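Search this site Search

December, after supper

Spent most of the afternoon on the equipment list for next year and got further than I expected. The number I was given is 11 thousand for the whole bench, and that has to cover spares, shipping and whatever Hemer wants for the second rail. I had been carrying the old list around since summer without touching it. Half the lines on it were for things we no longer need, so I crossed those out first and started again on a clean sheet.

The biggest question is still whether to buy another pair of arms or keep the ones we have and spend on the parts that wear. I went back and forth on this over coffee. Rusnák quoted 853 for a set of replacement joint motors and 539 for the smaller set, which leaves out the wrist. The smaller set would do for one arm. I don't like buying for one arm when both do the same work, but I also don't like having 853 sitting in a drawer.

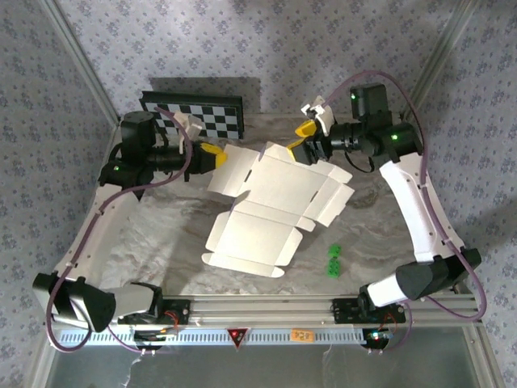

Fingers are the line I keep getting wrong. Last year I put down one spare set and we ran through it by spring, and then paid extra to have more sent in a hurry. Folding boxes is hard on them. The blanks lie flat on the marble-patterned top with a yellow gripper at either side, and every flap means another pinch on a stiff edge. I put down four sets this time at 157 a set. The pads could be bought separately and glued on, which would be cheaper, but I've done that job and I don't want to do it again. If the money gets tight that's the first place I'll look, and I'll be sorry about it.

Cardboard is on the list too. I forgot it completely the first time through. We can get blanks from the packaging place in Skavthorpe, flat, by the bundle, and they'll hold the price if we order before the new year. The catch is storage. The bundles take up the whole lower shelf and they curl if the room gets damp. A curled blank is no good for a fair trial, so I added a line for a closed cabinet. I haven't priced it. I wrote 200 in pencil and will look it up tomorrow.

Worklow sent their renewal in the same mail as everything else. It's the scheduling software, and it goes up a little each year. I thought about dropping it and going back to the shared spreadsheet. Then I remembered the week when two jobs were booked on the bench for the same morning, and I left it in. It's a small part of the total anyway. 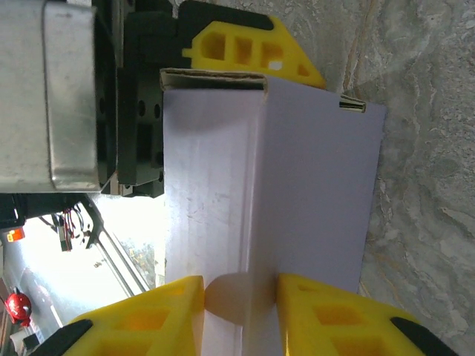

Cables next. I want a full spare run for each arm, cut to length, with the ends already on. Waiting for a cable cost us more days this year than any motor did - I went through the log to check and it was clear enough. They're cheap, so I put down double and moved on.

The second rail I left blank. Hemer's letter says the price depends on length, and I don't have the length, because that depends on whether we move the bench to the other wall. If we move it we need an electrician, and that isn't on any list. I'll ask in the morning who pays for wiring. My guess is it comes out of the building money, but I've guessed wrong on that before.

Added it all up twice without the rail and got the same answer both times. It comes in under, with a bit left over. Not enough for new arms, so that settles that for another year, and I'll go with the smaller motor set and see how we do.

Need to remember: ask Rusnák whether the quote includes shipping. Price the cabinet. Measure the wall.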